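5.2 What went wrong with the tilt runs

I promised in the introduction that we would be open about the failures, so this section is mostly about one fault that ate the better part of our winter. If you only care about the final success numbers you can skip to Section 6, but if you plan to run anything like Deditside on a two-armed robot in a simulated house, please stay for this bit. It would have saved us a lot of grief to read it somewhere.

Quick reminder of the setup. Deditside is our planner, Trelen is the low-level controller that turns its plans into joint commands, and Cladach is the set of simulated rooms we run everything in. The planner gets its views from cameras mounted on the robot, and every view passes through a step that estimates which way is up. We had tested that step on its own and it looked fine (famous last words, I know). It gives Trelen a gravity direction, Trelen works out where the floor is, and the floor plane goes into the collision checker as a hard limit that the fingers must not cross.

The trouble is that views from a moving robot are very often not level. We use two kinds, one close to a gripper and one from higher on the body, and both can come out rolled a long way over. Figure 7 has one of each, taken from the same room in Cladach during the runs I'm talking about here.
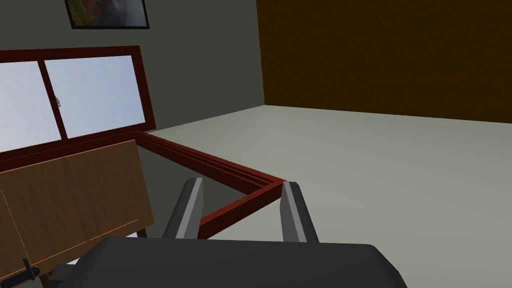
We first noticed something was off because of the safety stop. Trelen has a watchdog that halts both arms if the commanded motion would bring a finger closer to a known surface than the margin allows. In the first batch of 1,355 episodes it was tripping far more than it should, and at first I was happy about it! I figured the watchdog was doing its job and the planner was just being a bit bold. I even wrote a cheerful note to that effect in our lab log, which Wakana Nomura has since quoted back to me more than once.

What she spotted, going through the stops one at a time, was that a good share of them were false. The fingers were well clear of everything. The controller had stopped for a floor that wasn't there. When she plotted the estimated floor plane against the true one from the simulator, the two disagreed badly, and the error nearly always followed the strongest straight edges in view. Long borders, the foot of a wall, the side of a door: if one of those happened to run close to level in a rolled view, the estimator grabbed it and called it the horizon.

So far this is annoying and a bit embarrassing, but a robot that stops too often is at least a safe robot. The part that really bothered us came a few days later. If the estimated floor can be too high, it can also be too low, and then the watchdog doesn't fire at all. We went back through the episodes that had ended without a stop and checked the logged contact forces. There they were: cases where a finger had been driven into the true floor with the watchdog perfectly silent, because as far as it knew there was still plenty of room. In simulation that costs you nothing but a bad episode. On hardware it's a bent finger, or worse, somebody's hand if they're reaching in.

I want to be clear about whose mistake this was, because the original write-up was vague on it. The estimator was weak, sure, but it did give out a confidence value with every answer, and that value dropped nicely on most of the bad views. I was the one who wrote the interface between Deditside and Trelen, and I threw the confidence away. The message had a slot for a direction and no slot for how much to trust it. It was a shortcut from a very early version where the camera never rolled, and it stayed in when everything around it changed.

Tùng Khổng then found a second problem sitting right behind the first. After a stop, Trelen was supposed to wait for a fresh floor estimate before moving again. In fact it waited for any new message, and a repeated copy of the old estimate counted as new. The arms would halt, receive the same wrong floor again, and try to recover by backing away from it. Since the recovery move was planned for one arm only, it could swing that wrist toward the other arm or toward the robot's own body. We had put self-collision checks on the main plan and (you can see where this is going) not on the recovery move.
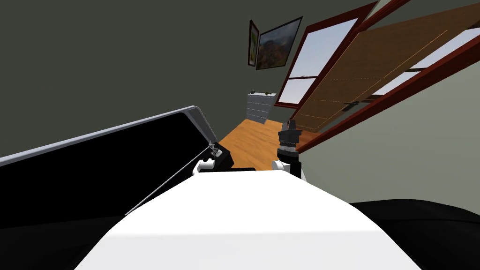

Body views made the recovery bug easier to trigger than gripper views did. My best guess is that the robot's own outline adds strong curved edges low down, which leaves fewer room edges for the estimator to work with, but we didn't run a proper test of that and I don't want to oversell it. Somebody with more patience than me should mask out the body and try again.

The fix came in three pieces and we added them one at a time so we could tell what each was worth. First, the confidence value now travels with the gravity direction, and below a set threshold Trelen falls back on the body's own tilt sensor plus the joint angles. That's boring and a bit noisy, but it doesn't get fooled by a door. Second, each estimate carries a counter, so a stale copy can't release a stop. Third, recovery moves go through exactly the same self-collision check as everything else. If no safe recovery exists, the arms just stay put and the episode ends as a failure.

We reran the whole set after that, 3,381 episodes in all, with the old first batch repeated from the same starting states. The silent floor contacts in the repeated batch went away. False stops dropped a lot but didn't vanish, and what's left seems to come from the sensor fallback being cautious during fast turns. I can live with those. We also lost a little on task success, because some episodes that used to scrape through on a lucky recovery now end with the arms parked, and the tables in Section 6 include that loss.

One loose end. The Athumani baseline uses its own floor estimate and never had our interface bug, so its numbers didn't need rerunning. We did check its recovery moves for the self-collision problem and found no check there either. We added ours to our local copy for the hardware trials in February and left the simulated baseline alone, so that the comparison stays with the version other people have used. The patch is in the code release, in the folder called recovery, along with the script Wakana wrote for plotting the floor planes. Run the script before you trust your watchdog.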